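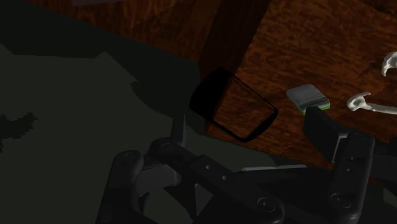
Rostislav Holub writes to ask whether oiling a table is meant to take up an entire weekend, and whether he is allowed to stop.

He is. The rest of the questions we get about Idell table oil are below, with the answers we usually give.

How many coats do I need?
Two on a table that has been oiled before, three on bare wood. People who put on seven are enjoying themselves and should be left to it.

How long between coats?
Overnight. The tin says less. The tin was written by someone in a warm room in summer, and you are probably reading this in January.

Does it smell?
Yes. It smells of linseed for a day or two, then faintly of a cricket pavilion, then of nothing much. Open a window.

How far does a tin go?
The small tin covers a table for six with some left over, which you will keep in the shed until it turns to toffee.

Can I use it over varnish?
You can, in the sense that we can't stop you. It will sit on top and stay sticky. Sand the varnish off first, starting with 100 grit.

What do I do with the rags?
Lay them flat outdoors until they have gone stiff, then bin them. Don't leave them screwed up in a heap, as oily rags can catch fire by themselves. We have no joke about this one.

Someone put a hot mug down and there's a white ring.
Rub a little oil in and leave it a day. If the ring is still there, sand lightly along the grain and oil again. You could also buy coasters, which we don't sell.

Do you still stock Grultard wax?
No. Please stop asking Prustix as well, they've written to us.

Page last updated 2020-10-15.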